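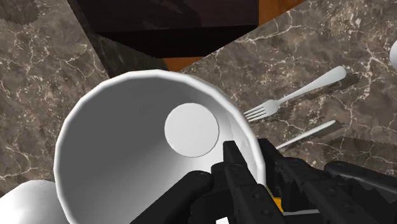 Ceramics Workshop – Glaze and Materials Group

February 7, 2025

Opened the kiln this morning and laid the bowls out on the long bench. Twelve-hour cool, no peeking, so if the results are muddled it isn't down to me lifting the lid early.

The claim we're testing is that Clivura, the new zinc-free white, doesn't craze on our stoneware. The supplier's sheet says so in bold. I don't trust bold. Miroslava had 7 bowls glazed with it in July and was pleased with them for a fortnight, then found fine lines in all but two when she rubbed ink in. Nabila thinks the coat was too thick. Could be. Could also be that the glaze doesn't fit the body and never will.

This firing: same clay, same bowl shape, two coats by dipping, top temperature on the controller 1212. No, checked the log, that's the Heltent kiln from last week. Ours says 1240. Must stop writing these down from memory.

Results so far. No lines visible under the lamp on any of them. Surface fairly glossy, a bit greyer towards the foot than I'd like. Two have pinholes near the rim, which I put down to dusty bisque. Baoshan says pinholes mean the glaze is underfired and wants another twenty minutes of soak. He says that about every glaze we've ever had in here, so I'd want to see it tested before anyone changes the programme.

Weighed out the last of the bag afterwards: 2124 g left, down from what should have been 2500 by the book. Somebody has been using it and not signing for it. Please sign for it.

On the cost. One bag does roughly 124 small bowls if the bucket is kept stirred. The old white does more and costs less. If the new one crazes as well, I can't see what we're paying for.

Nafula wants to call it a pass today. I don't. Lines can turn up weeks later, and a clean bowl on day one is what we had last time too. Freezer and boiling water test first, five rounds, ink after each round. Then leave three on the windowsill and look again at the end of the month.

To do:
Sieve the bucket again, 80 mesh, there were lumps
Mark the foot of each bowl before anyone moves them
Ask Saodah for her thickness readings from the July batch – she had them in the green folder
Old white on three bowls as a control, which we should have done the first time

Kiln shelf 2 needs scraping. Not mine.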